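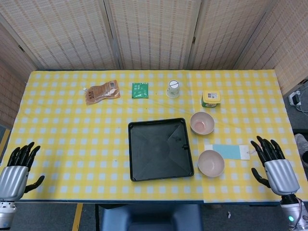
R. Hjaltadóttir

Newsletter > Around the House > Machines and Chores

Filed under: Can It Do the Dishes?

Search past letters Go

I have been asked the dishes question again. It comes in every month, in nearly the same words: when can I buy something that clears the table while I sit on the couch? My answer in January was "not soon," and I still mostly stand by it, but I'm a good deal more excited than I was then, so let me try to explain why.

Start with the table up top, because I think it's a wonderful little problem. A checked cloth, a square black tray, a couple of pink bowls, some packets and small containers along the back, and a black-fingered hand on either side. If you gave this job to a kid you'd say "clear that, please" and leave the room. Now think about what you'd be asking of the machine! The pouch is lying at a slant, and pouches are miserable things to pick up. They sag, they slide, and the place you grabbed a second ago isn't the same shape anymore. The little clear cup with the white lid is a different problem. Squeeze too hard and a cup like that gives, squeeze too softly and it stays behind. And then there's the flat thing by the lower bowl, some kind of cloth or strip of card, lying right down on the tablecloth. Flat on cloth is the hardest place for anything to be. You and I get a fingernail under the edge and never think about it.

My favorite, though, is the upper bowl, with a bit of pinkish liquid left in the bottom. A bowl with something in it has to stay level all the way to the sink, or you've traded one chore for another (ask me about the beet soup). The lower one looks empty, so it could travel at any angle you like. A person sees that difference without trying. For a machine, someone has to have shown it that difference, many times over, or it has to have picked it up from an awful lot of other bowls.

That's where the progress is, and it's why I keep going on about it. The Grendberg project has been keeping a public log of table-clearing attempts, and it's up to 605 now. I read through a big chunk of it with my coffee, which took me two mornings. The early entries are grim. Knocked over, knocked over, pulled the cloth, knocked over. Later on you get whole stretches where the bowls are stacked and moved and the entry is one bored word: "fine." I love that word. I'd like to see it next to "pouch" more often, where the log is still pretty much a list of drops.

Speed is the other thing. One of the long entries has the machine taking 7 minutes to move a tray and a pair of bowls, with a pause before every reach. I timed myself at home on the same job and gave up on the stopwatch, I was done so fast. But slow doesn't bother me the way it used to. My dishwasher is slow! I put it on and go to bed. What I can't live with is a slow machine that has to be watched, and so far these have to be watched.

Shop floors are further along, and a reader at a packing plant in Hendberg wrote in to say so. They have an arm there that fills trays all shift with hardly a fuss. I believe it. Those trays arrive the same way up, in the same spot, under the same lights, and the parts don't leak. Somebody did a lot of clever work to make the job that tidy before the arm ever showed up. My kitchen has had no such work done on it, as anyone who's visited will confirm.

So where does that leave the couch question? Hard bowls and trays on a clear stretch of table, I'd say we're close, if you don't mind the wait. Soft packaging, no. Thin flat things on fabric, no, although I've seen a trick where one hand pins the cloth and the other slides the thing to the edge, and I got up out of my chair for that one. Wiping the table afterward - properly, with crumbs - is a separate letter, and I have opinions.

Prilico subscribers asked for a home version of the test, so do this tonight: clear your table with oven mitts on. Leave the packets for last. There were about 500 of you on the list at last look, and I want to hear what you dropped. Replies go to the usual address, and I'll run the best ones next month alongside the laundry piece, which is late and is entirely about socks.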